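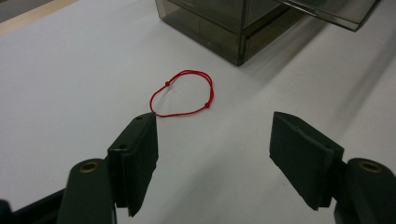
Can it put a bracelet away in a drawer yet, or does it only do cups and blocks? The question came in from a reader of the previous edition of this guide, with the added remark that a chore machine that leaves the small stuff on the table has not done the chore.

The remark is fair. The present answer is: sometimes, under the conditions given in this section, and not without supervision. Thin, limp objects remain the hardest class of item in the Stitau tabletop program. A cup has the same shape each time it is picked up. A loop of cord does not, and it offers very little for a finger pad to close on.

Section 3. Small-item put-away: set-up and demonstration

This section covers the work surface, the storage box, the hand-held grippers and the recording of demonstrations for cord, chain, string bracelets and similar items. It assumes that the Kan recording software is installed and that both grippers have been paired. For rigid items, use the general tabletop procedure.

3.1 Preparing the surface

1. Cover the table with a plain, matte, light-colored sheet. Glossy sheets produce reflections that the Kan software may read as object edges.
2. Press the sheet flat from the center outward. A raised crease will catch a finger pad.
3. Set the overhead lights to the level used for later autonomous runs. Do not change the level partway through a session.
4. Place the storage box toward the back of the surface, on the side opposite the starting position of the item. Leave enough room in front of it for a drawer to open fully.
5. Place the item on the sheet. Do not arrange it in a neat circle. Drop it from a low height and leave it as it lands.

Note: Transparent and tinted boxes are allowed, but they lower the success rate. Interior dividers show through the walls and may be taken for the front edge. If a solid-colored box is available, complete the first session with that box and change to the tinted one afterward.

Note: Thin items must contrast with the sheet. Red, black and dark blue cord have given good results on white. White and clear cord have not, and should be left out until a darker sheet has been fitted.

3.2 Checking the grippers

1. Open and close each gripper fully, several times, with nothing between the fingers. The motion must be smooth in both directions.
2. Close the fingers on a single sheet of paper and pull gently. If the paper slides out, the pads are worn or dirty. Clean them and repeat the check.
3. Route each cable back over the wrist so that it does not drag across the sheet.
4. In the Kan software, confirm that 2 devices are listed and that left and right have not been swapped.

Caution: Do not use adhesive or tape on the finger pads to improve the grip on thin cord. The cord will be picked up easily and will then fail to release over the drawer. Demonstrations recorded this way have to be discarded.

3.3 Recording a demonstration

1. Start with both grippers raised clear of the surface and open.
2. Start the recording. Hold still until the tone sounds.
3. Bring one gripper down over the item with the fingers on either side of the cord. Approach at a low angle. Coming straight down pushes the cord flat and it will spread.
4. Close on the cord slowly. Where there is a knot or bead, close just beside it. The knot then acts as a stop if the cord begins to slip.
5. Lift. If the cord falls, leave it where it lands and try again within the same recording. Recoveries of this kind are wanted.
6. Use the second gripper to open the drawer or lid. Keep the wrist level and pull in a straight line.
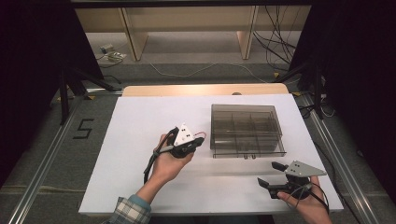
7. Hold the drawer open with the second gripper while the first one moves over it. The box is light and will be pushed backward if it is not held.
8. Lower the item until part of it touches the floor of the drawer, then open the fingers. Releasing from higher up leaves a strand hanging over the edge more often than not.
9. Close the drawer, raise both grippers and stop the recording.

Caution: Keep bare fingers behind the gripper housing for the whole of the recording. Straightening the item by hand makes the recording unusable – the software will learn a state that it cannot reach on its own.

3.4 What to expect from autonomous runs

At the Lelstead test site, Carkmont recorded 278 demonstrations of the bracelet task and trained on the full set. In the evaluation that followed, the arms completed roughly 131 runs with the item fully inside a closed drawer. Most of the remaining runs ended in one of these conditions:

Cord not grasped. The fingers closed above the cord or to one side of it. Check the camera calibration first, then the flatness of the sheet.

Cord grasped and lost. Worn pads are the usual cause.

Cord trapped in drawer. The item was delivered, but a strand remained outside when the drawer closed. No setting corrects this. Additional recordings of the lowering motion help to some extent.

Drawer not opened. This was seen mainly with tinted boxes.

A person does the same chore in a few seconds while thinking about something else, and the arms are a good deal slower. For workshop use, such as returning O-rings or short lengths of wire to a parts drawer, the slower pace may be acceptable if the runs take place outside working hours and the drawers are checked in the morning. For use in a home, Carkmont does not yet recommend unattended operation with any item that would be missed if it went behind the furniture.

Note: Fine metal chain behaves differently from cord and tends to pile up under the fingers. Train it as a separate task. Mixed sets of cord and chain have so far performed worse than either set alone.

3.5 Ending the session

1. Park both grippers open.
2. Export the recordings before closing the Kan software. Recordings that have not been exported are lost when the program is updated.
3. Mark any recording in which a drawer was forced, a cable crossed the item, or the box moved noticeably. These may be kept for review but must be excluded from training.
4. Wipe the pads with a dry cloth and cover them.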